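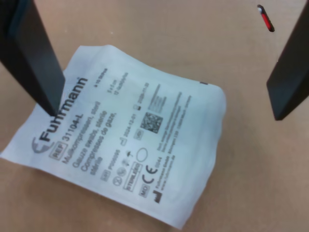
Forums > Manipulation > Grasp Planning & Perception

Cemby 2 release notes: 89% on "deformable medical packaging"?

tanslat
Has anybody run the new Cemby grasp planner on anything that isn't a rigid box? The February notes claim 89% first-try picks on soft sterile packs, and I don't buy it. They don't say how the packs were laid out, what background they used or what counts as a pick. I've watched plenty of planners score well on a pack lying flat and then fall over once it's wrinkled.

mkorvin_ie
We have. 405 attempts, half gauze packs, half small plastic tubs. The tubs are boring, they just work. On the packs the planner likes to put one finger down on the film and leave the other hanging out over bare table. The mask is usually fine. It's the width estimate that goes wrong, and the crumpled edge gets counted as pack one cycle and as shadow the next.

tanslat
So what was your number?

mkorvin_ie
Not 89. I'd have to dig out the log, and I changed the finger clearance halfway through so it wouldn't be a fair figure anyway.

Jianhua Xiao
I'll defend it a little. I set up the Busano cell, same planner, Franka arm, parallel fingers. If you leave the depth filter at default you get exactly what mkorvin describes, because the default throws away anything that close to the table plane. Turn it down and refit the plane at startup. Most of our bad picks went away.

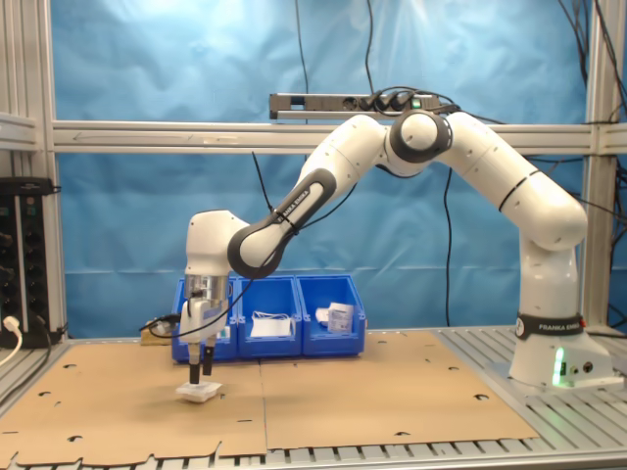 Busano cell, tub held over the cardboard, bins at the back

tanslat
Nice cell, but that's a tub. I asked about packs. Also you've got cardboard full of holes and slots under it. Doesn't that wreck the plane fit?

Jianhua Xiao
Less than you'd think. The fit ignores small outliers. Where the two sheets meet is worse, I get a step there and the planner sometimes wants to grasp the seam.

fallahi_user_3
lol "sometimes wants to grasp the seam"

Arash Kiani
I disagree with Jianhua on the filter. Turning it down hides the real problem, which is that Cemby scores grasps from one view and never looks again. On a soft pack the first touch moves the film and the plan is stale. We moved to Fallahi for that reason. It replans after contact. Slower, 365 ms per replan on our machine, and the config files are miserable, but it notices when a finger is sitting on top of something.

mkorvin_ie
Fallahi also locks up if the force readings are noisy. Been there. I had a thread on it, search "contact loop never exits".

Arash Kiani
Fixed if you filter before the contact check. Agreed it should ship that way.

tanslat
So one needs its depth filter turned down and the other needs a force filter added. And both vendors quote a number from a setup I can't see. Did anyone try reading the print on the pack to get orientation? Clorley had a plugin.

Jianhua Xiao
Tried it. It reads the big brand lettering fine at an angle, the small address lines are hopeless. You get rotation, but that doesn't tell you where the soft edge is.

tanslat
Then I'm staying on suction until somebody posts raw logs. mkorvin, if you find yours, even the messy half, I'd take it.

mkorvin_ie
Will look tonight. Don't expect column headers.

Last updated: February, 9:40 pm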